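Drerkent hospital opens suture practice room to evening sign-ups

DRERKENT – Surgical trainees at Hutsuliak Hospital can now book evening time in the suture practice room, the hospital said this week, after a winter in which the daytime list filled up almost as soon as it was posted.

The new sessions run until 11 p.m. and started in February. Fifty-eight trainees from the hospital and two smaller clinics are signed up so far. Each session is 50 minutes, three to a night, with a break between for clearing up and restocking thread.

Booking is through Postico, the same system staff use for shift swaps. No phone bookings. Anyone who misses two slots in a row goes back to the bottom of the list.

Sessions cover stitching on soft tissue – needle handling, passing thread between two instruments, tying off, trimming the ends. Beginers start on straight closures and move up from there. An instructor is present for the first slot each night and on call for the other two.

Cost to trainees is zero. The hospital pays for thread and needles out of its teaching budget, with the Plidon fund covering the late staffing through the summer. What happens after that hasn't been settled.

Needle work, thread and tissue, close up:

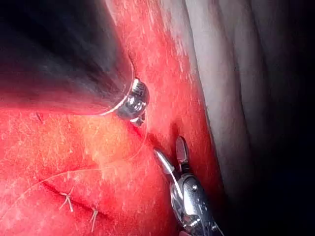
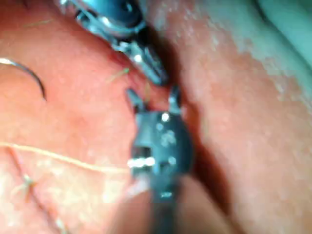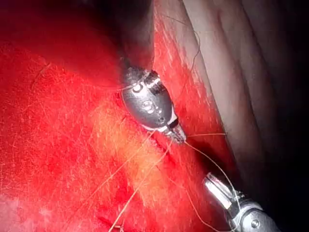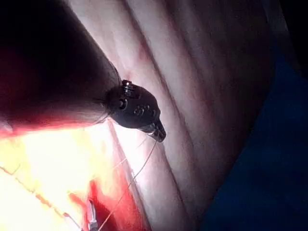

Trimming is where a lot of the early sessions will go, according to the course notes handed out at sign-up. Tails left too short can slip, too long and they get in the way of the next stitch. The two small knots along the dark seam in the first picture have their ends already cut, and on one of them the tails splay out in a little Y. Trainees are asked to look at spacing as well, and to keep loose thread clear of the seam while they work. The notes also cover where to put a curved needle down between stitches, a habit the instructors want fixed early. Assessments are seperate and stay in the daytime.

Sign-up for the next block opens at 7 a.m. on Postico. Trainees need a hospital badge to get in after the main doors lock, side entrance only. Parking in the rear lot is free after 6.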